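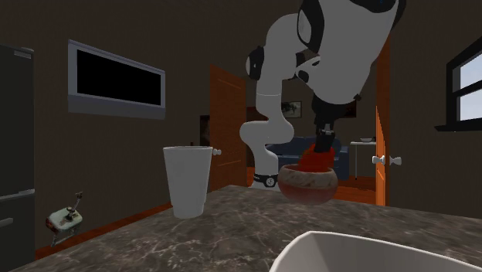 Robots en la cocina: todavía falta

Windport – Recoger la encimera, guardar la compra, poner un tomate en un bol. Parece poco. Para una máquina sigue siendo mucho, según los resultados que presentó en noviembre el equipo de Grandum, que lleva un año probando tareas domésticas en cocinas simuladas por ordenador.

Los números: 307 intentos de la tarea «coger y dejar en el bol», 121 dados por buenos. El resto, de todo – la pieza resbala, el brazo se para a medio camino, el vaso de al lado acaba volcado. Para contar como bueno hay que soltar el objeto dentro y retirarse sin tocar nada mas. 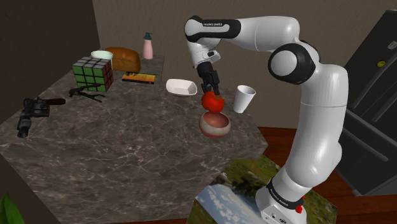

«Con la encimera despejada vamos bien, el problema es una encimera como la de cualquier casa», resume Pieter Engelbrecht, responsable de las pruebas. Vajilla, pan, un libro, trastos que no pintan nada en una cocina. Cada cosa añadida complica el camino del brazo, y la lista de tareas tiene 13, de las que solo 3 se consideran listas para pasar a un robot real.

Mokgethi, la cadena de supermercados, sigue el asunto de cerca: quiere saber si la misma técnica sirve para reponer fruta en tienda. De momento no hay fecha ni contrato. Sendgate, que pone el sofware de simulación, tampoco da plazos.

¿Y en casa? Engelbrecht no se moja. Fregar, doblar ropa, ni se ha empezado. La próxima ronda de pruebas será con platos apilados – en primavera, si llega el dinero.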